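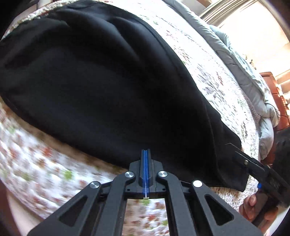
Black garment spread out on a floral quilt.

About Clustico

Clustico is a home laundry and folding service. We come to your house, work through the clean clothes that have piled up, fold them and put them away where you want them. We also run a drop-off counter on Uibo Street and teach a short class on folding and closet care. The company was started by Heino Kivi, who still runs the counter most mornings.

How we started

Heino spent eleven years in the finishing room of a hotel laundry, where sheets and uniforms came off the line faster than anyone could stack them. Friends kept asking him to help with their own closets. He did a few on weekends, then a few more, and in April he rented a former shoe repair shop with a long counter and good light. The first customers were families from the same block. Most of them had no trouble getting clothes washed. The trouble came later, when the clean load sat in a basket until it was wrinkled and mixed in with everything else.

That is still the part of the job we do. We will wash at the counter if you ask, but the larger share of our work takes place in bedrooms, with a bed as the work surface.

Why we fold on the bed

A made bed is the biggest flat surface in most homes. It is at a decent height, it gives a little under your hands, and it holds fabric in place better than a polished table does. We ask customers to make the bed before we arrive and to leave on whatever quilt or blanket they normally use. A smooth, tight cover is best. If the quilt is delicate or old, tell us and we will lay a clean cotton sheet over it first.

Dark clothes are easier to see on a light quilt. Seams and hems show up clearly, and so does any lint. For white shirts and sheets we carry a gray cloth that does the same job the other way around.

What a home visit includes

A standard visit lasts two hours. One person comes, or two for a large household. We start by sorting the clean clothes by owner and then by type. Big pieces go first: jackets, heavy pants, robes and sweatshirts. They take up the most room, and once they are off the bed the small things go quickly.

Each piece is spread out, smoothed from the center toward the edges, and checked along the seams. We look for open stitching, missing buttons and stains that did not come out. Anything that needs attention goes in a separate pile with a paper tag. We do not mend during a visit unless you have asked for it ahead of time, but we can take the pile back to the counter.

After folding we put things away. Some customers want every drawer done the same way and some want us to stack the piles on a chair and stop there. Either is fine. We write your preferences on a card and keep it with your account, so you do not have to explain them twice.

Our fold

People ask what method we use. It is a plain one. Pants are laid flat, one leg over the other with the seams lined up, then folded from the hem toward the waist in halves or thirds depending on the drawer. Jackets are closed, turned face down, and the sleeves brought across the back. Padded jackets are pressed lightly with the forearm to let the air out and are never packed under other clothes. Knitwear is folded loosely and kept off hangers.

Black fabric gets a little more care. It picks up lint from almost anything, including a clean quilt, and a hard crease can leave a pale line on matte cloth. We brush it in one direction before folding and again after, and we keep it away from towels.

If you already have a way of folding that works for you, we will follow it. Show us one shirt and one pair of pants at the start of the visit.

The counter

Our counter is at 52 Uibo Street, next door to the bakery. It opens at 7:30 in the morning. You can drop off clean laundry for folding, or unwashed laundry for the full service. Bags are tagged when they come in and are kept apart from one another the whole time they are with us. Folded orders go out in flat paper parcels tied with cotton tape. Please bring the tape back if you remember.

We use Eltard, a fragrance-free detergent, for all washing. If you want your own soap used, leave the bottle in the bag with your name on it.

Items we do not take at the counter are leather, fur, wedding dresses and anything still soaking wet. Wool coats are accepted for brushing and folding only.

The class

The folding class meets in the back room at the counter and has room for eight people. It runs for ninety minutes. Bring five things from your own closet, including at least one you find awkward. Fitted sheets are the usual choice, followed by hooded jackets. We work on padded tables made up with quilts, so what you practice will feel much the same when you get home.

A version for students moving into their first apartment is held at the Civham community center before the school year starts. It covers reading care labels, sorting, basic folding and how to pack a small dresser. There is no charge for that one.

Who works here

Clustico has nine people on staff, including Heino. Everyone who does home visits has first worked at the counter for three months and then gone along on visits with someone more experienced. We are employees on regular hours, and we try to send the same person to the same home each time. If your regular person is away, we will call before sending anyone else.

We take our shoes off at the door. We do not open drawers or closets you have not told us about, and whatever turns up in a pocket is put in a dish on the nightstand or left on top of the pile.

Numbers from last year

Home visits completed: 3670
Households on a regular schedule: 209
Parcels of children's clothing folded for the Civham clothing exchange: 500

Booking

Home visits can be booked at the counter or by phone during opening hours. New customers are asked a few questions about the size of the household, stairs, pets and where the clean laundry is kept. Regular visits can be weekly or every two weeks. To move a visit, please let us know by noon the day before.

Street parking is limited in the mornings. There is a loading space behind the building for customers with heavy bags, and you can ring the bell at the back door for a hand carrying them in.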